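Gurnent Building Systems Bulletin
August 16, 2019
Item 3: Moisture readings in stored framing lumber

Members have asked for one page on how to take and record moisture content in framing lumber held under cover before installation. The notes below replace the sheet handed out at the Prakmont yard last spring. They cover solid sawn softwood only. Engineered products have their own limits, and the supplier's data sheet governs.

Moisture content is the weight of water in the wood divided by the oven-dry weight of the wood, stated as a percentage. A pin meter does not measure this directly. It measures electrical resistance between two pins and converts the result using a built-in species curve. Most meters ship set to Douglas fir. If the stock is southern pine or spruce, apply the correction from the table in the manual, or change the species setting before the first reading. Do not do both.

Temperature also matters. Wood reads high when it is warm and low when it is cold. Leave the meter in the storage area until it matches the surrounding air, and enter the wood temperature if the meter accepts it. A correction entered later from memory should be marked as such on the sheet.

Take readings on the wide face, at least 20 inches from either end. End grain dries first and gives a low figure for the board. Drive the pins parallel to the grain to one-quarter of the thickness. Avoid knots, pitch pockets and any spot within an inch of a fastener. Take three readings per board and record all of them. Averages hide a wet pocket, and the wet pocket is usually what causes trouble after the drywall is up.
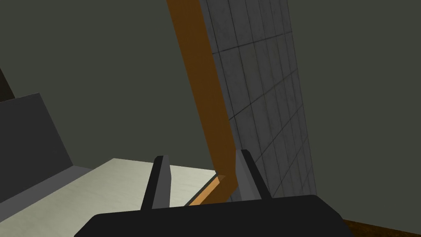 Prakash Iyer wrote in that three readings per board is more than his crew can manage on a full delivery, and asked whether a sample would be accepted. He would also like to know how to treat a bundle in which one board reads well above the rest.

A sample is accepted. For the Menon warehouse job, 27 boards were drawn from a delivery of 309, with boards taken from the outside, the middle and the bottom of each bundle. Outer boards alone are not a sample. If one board in a bundle is over 19 percent, open the bundle, test the boards on each side of it, and keep going until two in a row are under the limit. Set the high boards aside on stickers and test them again after a week.

Stickers should be dry, of even thickness, and lined up vertically from the bottom course to the top. Spacing of 16 to 24 inches is normal for two-inch stock. Keep the bottom course off the slab. Cover the top of the stack and leave the sides open. Plastic wrapped down to the floor will hold moisture in, and a stack stored that way should be unwrapped before testing.

Check pin meters against a resistance block at the start of each job. The Custitz loaner kit has a block in the lid pocket. Sign the kit out at the front desk and return it with the pins clean.

The revised recording sheet is form 147. Older sheets may be used through the end of September.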